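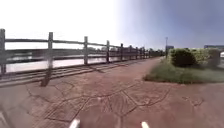
¿Por qué se agrieta el firme de un paseo rojizo como el del camino viejo de Destow?

Normalmente por una mezcla de edad, sol y base que se mueve. La capa de arriba pierde elasticidad con los años, el terreno de debajo se hincha en invierno y encoge en verano, y la superficie acaba abriéndose por donde puede, en polígonos, igual que el barro de una charca en agosto. Mientras las grietas sean finas y los bordes estén a la misma altura, el problema es sobre todo estético. Cuando un borde sube y el otro baja, pasa a ser un problema de tobillos.

Es la pregunta que más llega al buzón de este boletín, por delante de la de los horarios de la piscina y de la de si alguien piensa devolver el banco que estaba junto a la fuente (seguimos sin noticias del banco). Así que este número va del paseo: el suelo, la valla, la hierba y lo que se puede esperar de cada cosa antes de que termine el año.

El suelo

El color, para empezar. Varios lectores recuerdan el paseo de un rojo vivo, casi de pista de atletismo, y sospechan que se ha cambiado el material a escondidas. La explicación es menos novelesca: el pigmento se come el sol año tras año, le cae encima el polvo y se queda en ese tono teja cansado que en los catálogos llaman «terracota natural» y cobran aparte. El folleto original prometía un rojo «duradero». Duradero es una palabra muy elástica, más que el firme.

Las grietas finas se sellan. Se limpia la fisura con aire, se espera a que esté seca y se rellena con un producto bituminoso o con una resina, según la capa que haya debajo. Dicho así parece una mañana de trabajo. Lo que alarga el asunto es la espera a que esté seca, porque el sellado se contrata siempre en otoño, que es cuando llueve. La empresa Kornska, que hizo la última revisión, propuso sellar un tramo de 78 metros y dejar el resto en observación. La observación sale más barata que la resina y, de momento, es la parte del plan que se cumple con mayor puntualidad.

Conviene distinguir el sellado del arreglo. Sellar impide que entre el agua y retrasa el deterioro, pero no borra el dibujo: donde hoy se ve una red de líneas oscuras se verá una red de líneas oscuras un poco más gordas y brillantes. Quien espere un paseo liso tendrá que esperar a un refuerzo completo de la capa superior, y eso figura en el presupuesto en la columna titulada «a estudiar», donde vive también la segunda papelera.

La valla

Postes grises y dos travesaños: un diseño que no ha ganado ningún premio y que tampoco lo ha pretendido. Hay una discusión de años, con partidarios encendidos en ambos bandos, sobre si es madera envejecida o un hormigón que la imita. Desde lejos no hay manera de decidirlo. El inventario municipal, consultado con esperanza, la registra como «valla, tipo rústico», y se queda tan ancho.

La diferencia importa a la hora de mantenerla. La madera pide una mano de aceite o de protector cada pocos años, y que se revise el pie del poste, donde se junta la humedad. El hormigón de imitación pide que se lo deje en paz hasta que asoma una armadura oxidada, y entonces lo pide todo a la vez. Para salir de dudas basta con golpear con los nudillos. Rogamos que se haga con moderación: el año pasado, tras publicar este mismo consejo, recibimos quejas por el ruido.

Lo que sí vale para los dos materiales es no sentarse en el travesaño de arriba. Sabemos que es la altura perfecta. También era la altura perfecta del tramo de Clellovano, y allí ahora hay una cinta de plástico.

La hierba

La orilla de hierba tiene más mérito del que se le reconoce. Recoge parte del agua que escurre del paseo, y por eso se pide no aparcar encima, ni siquiera «un minuto», unidad de tiempo que en este barrio ha llegado a durar un fin de semana. Una rueda compacta la tierra, la tierra compactada deja de beber y el agua se va a buscar sitio bajo el pavimento. De ahí a la siguiente grieta hay un invierno.

La siega se hará con el calendario de siempre. Quien prefiera la hierba alta y quien la prefiera baja pueden escribirnos; ya tenemos 20 cartas de cada opinión y nos gusta que estén empatadas.

Qué viene ahora

El sellado del primer tramo está previsto para diciembre, si el tiempo acompaña, frase que incluimos por costumbre y sin fe. Durante los trabajos se podrá pasar a pie por el lado de la hierba. Las bicicletas tendrán que desviarse por la calle Khattak, con su cuesta, que también está agrietada pero en gris.

Si alguien encuentra un borde levantado, una junta abierta donde quepa un dedo o un poste que baile, puede avisar por teléfono en la extensión 2167, de 9 a dos. Ayuda mucho indicar el lugar con una referencia fija. «Donde la grieta grande» lo hemos recibido ya, repetidas veces, y seguimos buscándola.

Del banco, cualquier pista se agradece en la misma extensión.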